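About Varateo

Home > About us

Varateo sells wall and floor tiles, grout, adhesive and trims from a warehouse and showroom in Varkotwood. We supply households, fitters and small building firms. Most of what we sell is plain ceramic and porcelain in standard sizes, kept in stock, so that you can collect it the same day.

How we started

The business began as a trade counter at the back of a plumbing merchant's. Fitters kept asking for tiles to go with the baths and basins, and the merchant had no room for them. We took a lease on the unit next door, put up racking and opened with one range of white wall tiles and a few bags of adhesive. When the merchant moved out we took over that side as well and knocked through. You can still see where the wall was, because the floor level changes by the width of a step. There is a ramp on the left as you come in.

The showroom was added later. For a long time customers picked tiles from boxes under strip lights and then rang us from home to say the colour was wrong. We now have daylight along one wall and lamps of different kinds along the other, and you are welcome to carry a tile between the two. Sample tiles can be borrowed for a week against a small deposit.

What we sell

Natano is our own range. It is made for us to our sizes and comes in gloss, satin and matt. The whites are the core of it and we have not changed them since the range was launched, so a bathroom tiled years ago can be patched or extended with the same tile. Batches do vary slightly. The batch code is printed on the end of each box, and we ask you to check that all your boxes carry the same one before you start.

Gu is our grout. We sell it in bags for floors and in smaller tubs for walls. The colours run from white through several greys to near black, with a few browns and one green that sells mostly to people doing utility rooms. Each colour has a matching silicone.

We also carry other makers' tiles, mostly larger floor sizes, and we can order in stone. We do not sell glass mosaic any more. Too much of it came to us damaged and the returns were taking up a member of staff most mornings.

At present we list 1,305 products, counting every size and finish separately. Of these, 435 are kept on the racks in Varkotwood. The rest are ordered in, and we will give you a lead time before you pay.

Advice on choosing

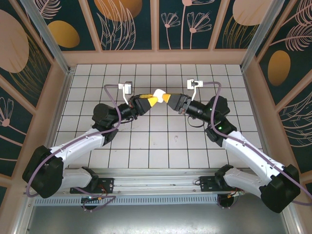 Grout is the thing our customers ask about most, and usually they ask too late, when the tiles are already on the wall. We would like you to think about it at the same time as the tile. The colour of the joint decides whether you see one flat surface or a pattern of separate tiles. White tiles with thin dark lines between them, as on the work surface shown here, read as a grid from right across a room. With pale grout the same tile would look much quieter. A dark joint also makes uneven spacing easier to spot, so use spacers throughout and take your time over the first row. If you are unsure, we have boards in the showroom with the same white Natano tile grouted in each of the Gu colours.

For worktops and benches we suggest a fully glazed tile and a narrow joint, with an epoxy grout if food will be prepared on it. For floors, ask us about slip ratings. A gloss wall tile should not go on a floor, and we will tell you so at the counter if the quantity on your order makes us think that is where it is going.

Working out quantities

Measure the height and width of each wall in metres, multiply them, and add the walls together. Take off large windows and doors but leave small openings in. Then add a tenth for cuts and breakages, or a little more if the tiles are being laid on the diagonal. Bring the measurements with you and we will check them. Unopened boxes can come back within 82 days for a full refund if they are clean and you have the receipt. We cannot take back part boxes, opened grout or anything that was ordered in specially.

It is worth keeping a few spare tiles after the job is done. Put them somewhere dry, in the box, with the batch code showing.

Trade customers

Fitters and builders can open an account at the counter. We need proof of your business address and 2 trade references. Account prices apply to everything on the racks and to most ordered items. The trade door at the side of the building opens at 7 am, an hour and a half before the showroom, and there is space to turn a van. Please do not park across the entrance to the yard next door.

We keep a list of fitters who hold accounts with us and are happy to take on domestic work. It is pinned up by the showroom door and we can post you a copy. We do not take a commission from anyone on it, and we do not guarantee their work. Ask to see a recent job before you agree a price.

Delivery

We deliver with our own van in Varkotwood and the villages nearby. Pallets going further are sent by carrier and left at the kerb, so you will need someone to help carry the boxes in. Porcelain is heavy. Check for damage before you sign, write anything you find on the delivery note, and ring us the same day.

Broken tiles and offcuts

Tiles that break in the warehouse go into crates by the trade door. Schools and craft groups may take them without charge, and anyone else is asked to put something in the tin. We sort out discontinued lines each June and sell them off by the box. These cannot be returned, and once a line has gone we are not able to get more.

Visiting us

The showroom is open every day except bank holidays. The car park is shared with the units opposite. If you need help getting samples to your car, ask at the counter.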